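Open Day at the Etevora Stone Yard, Carkness
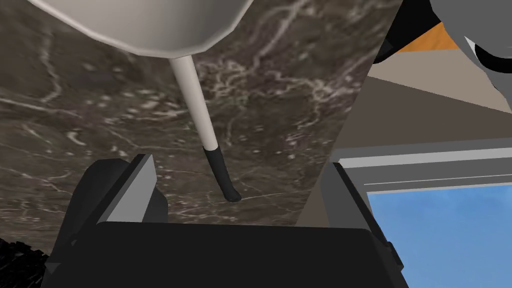
I went to Carkness for the countertops and stayed for the parking lot, which took me nearly as long to get out of as the tour did. The open day at Etevora runs once a year, and Bouchra Hegazy had been telling me since April that I should stop choosing a kitchen from two-inch samples glued to a card. She had a point. A sample shows you a color and hides the rest. Dark brown marble with fine white veins branching all over it is a different thing by the yard, and it makes even a plain white ladle look as if it cost money. I own a plain white ladle, so I paid attention.

Our guide was Reda Gaber, who has cut stone for nine years and speaks at the volume of a man standing next to a saw, including when the saw is off. There were six of us in the group, all in borrowed boots. Mine were both lefts.

The slab hall is the good part. The stone stands upright in racks, and you walk between the rows trying to look like a buyer. Gaber wet a piece with a sponge to show how the veins come up, then told us it would never look that good again unless we planned to stand in the kitchen with a sponge. He also said lemon juice is the enemy. A woman from Skandora asked about red wine and got a long look.

After that came the polishing line (loud), the edge samples (I liked the cheapest one, a first) and coffee in the Chatzigeorgiou room, named for the founder, whose portrait hangs over the cookie table and seems to disapprove of seconds. I had seconds.

Prices were given on request, in a lowered voice. Mine came to more than 2 months' rent, before the sink cutout. Bouchra thinks I should go for it. She has laminate.

Boots go back in the bin by the gate.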